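Caddis notes from the Fliro brook

Many of you will remember that in March we asked members to keep an eye out for caddisfly larvae in the lower stretch of the Fliro, between the old ford and the footbridge at Pultton. I had rather expected a handful of replies and a polite silence from everyone else, so it was a lovely surprise to open my inbox and find it so full! Thank you, all of you, and particular thanks to Evie Sedgwick, who sent drawings as well as her notes, and very handsome drawings they are.

For anyone new to the group, caddis larvae are the little creatures that live on the stream bed and, in many species, build themselves a case to live in. Some use sand grains, some use bits of leaf or twig cut to size, and some seem to use whatever comes floating past. The adults look a bit like small brown moths and are easily overlooked (I overlooked them myself for years, and I was supposed to be looking). They hold their wings over the back like a little tent, and the wings are hairy where a moth's are scaly, though you will want a hand lens to be sure of it.

What has pleased us most this spring is the number of sand-cased larvae in the gravel below the weir. We had always thought of that part as rather poor, with too much silt coming down off the fields, and our older lists hardly mention it. Trevor Sugden and Volodymyr Harasym went over the gravel on 2 separate mornings and came back with sand cases both times, along with a good many mayfly nymphs and one very cross bullhead, who was put back where he came from.
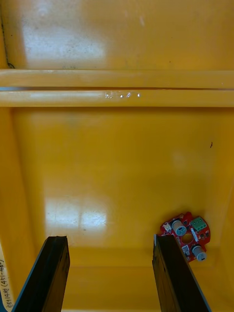

Page last changed: 20 May 2026

Now, a word about names. Several of you put a species on your form, and I do admire the confidence, but most caddis larvae can't be named safely from a quick look at the bank. The case is a help, but different species build very similar ones, and a young larva may build quite differently from an older one. If you are in any doubt, please just write "cased caddis" and say what the case was made of. Marjorie Lambert is going through the trickier ones under her microscope and hopes to have names for eight of them by the time of the next newsletter — she has asked me to say that she is not to be hurried.

Liam Parsons has also been asking whether the larvae are to be found further up, above Pappas Wood, where the water runs faster and there is more shade. I should think they are, but we have no proper records from up there at all. If four or so of you would like to have a look with him, wellingtons and a white tray are all you need, and do please wash and dry everything before you go on to another stream.

Forms can go in the box at the Grerkard reading room or come to me in the usual way. Put down the place as exactly as you can, and the sort of bottom you were looking at, whether stones, gravel, mud or weed. A form with nothing found on it is every bit as welcome.

Contact the newsletter editor | © Pultton Stream and Pond Group | Back to top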